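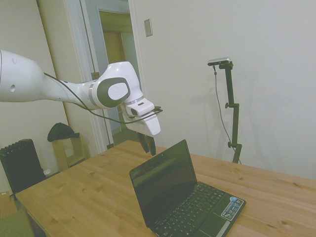

A Table Should Be Allowed to Be a Table

by Manee Chareonsuk

When I moved to Hidbridge, I bought a desk before I bought a bed. I was proud of this desk. It had three drawers on each side, a shelf for the printer, a small door behind which one could hide the computer, and a special tray for the keyboard that came out on metal rails. It cost me 369 dollars, and two men had to carry it up the stairs. I believed that a serious person needed serious furniture, and that with such a desk I would become organized.

I kept it for four years. In this time the drawers became full, the shelf became full, and the little door could not be closed anymore. The part of the desk where I really worked was as big as a tea towel. Last spring I gave the desk to my neighbor's son, and since then I do all my work at a plain pine table with a laptop on it. I want to argue in this essay that most people who work with their head would be happier with the same.

I will begin with the wood. Pine has a bad name among people who sell furniture. In the Pulard shop on the main road, the salesman told me that pine is for children's rooms and for summer houses. It is soft, he said, and it has knots. Both are true. If you write on one sheet of paper with a ballpoint pen, you can find your letters in the table afterward. I have part of my sister's telephone number in mine. But I like to look at knots when I am thinking. A surface of gray plastic gives the eyes no place to rest, and after one hour I feel that I am sitting in a bank. The grain of a pale board goes somewhere, and the eye goes with it, and sometimes the sentence comes.

Pale wood also makes a black machine easier to live with. I cannot say why, but a dark laptop on a dark desk makes a heavy corner in the room. On light wood it is only a thing that somebody has put down, like a book or a plate, and can pick up again.

This brings me to my second point, and here I know that many readers will not agree. The great advantage of the laptop is that it can leave. People always say that they bought one for traveling. I travel perhaps two times in a year. For me the important journey is from the table to the cupboard, at six in the evening. When my big computer stood on the desk it was never really off, even when it was off. It stood there with its face toward me while I ate. Now I close the lid and put the thing away, and the table is for soup.

My friend Salameh, who translates manuals and works longer hours than I do, thinks this is foolish. He says a worker should not have to build her workshop again every morning. He has everything fixed in its place: the lamp, the dictionaries, the telephone, a paper calendar from the Flavemer tea company. He can start in one minute. I need around 11 minutes, with the tea. I admit that he has a point, and in a week with a hard deadline I have envied him. But I have also seen his desk, and I have seen him look for a pair of scissors on it.

There is also the matter of the body. A table is made for eating, and it is a little too high for typing. After two months my shoulders hurt, and I had to buy a better chair, with a seat that goes up. The screen of a laptop is low, so one bends the neck. For letters and short work it is fine. For a long report I put the machine on a thick book and connect another keyboard, and I must confess that then it begins to look like the old desk again. The bad habit is always waiting.

Still, I think the question is more than comfort. A desk with many drawers tells you that everything can be kept. A table says that you must decide. When I emptied the old desk I found 35 pens, most of them dry, and the instructions for a printer I had thrown out two years before. I had been paying rent for the space where these things lived.

I do not say that everybody must do as I do. A person who draws large plans needs a large board, and a family of five cannot wait for its dinner until the report is finished. But before you spend 500 dollars on a desk with a door and a tray, try one month with a simple table. Put on it only what the work of that day asks for — in my case a laptop, one notebook and a cup — and at the end of the day take it all off again and wipe the wood with a cloth. If after the month you still miss the drawers, the shop will still have them.

Hidbridge, May 29, 2000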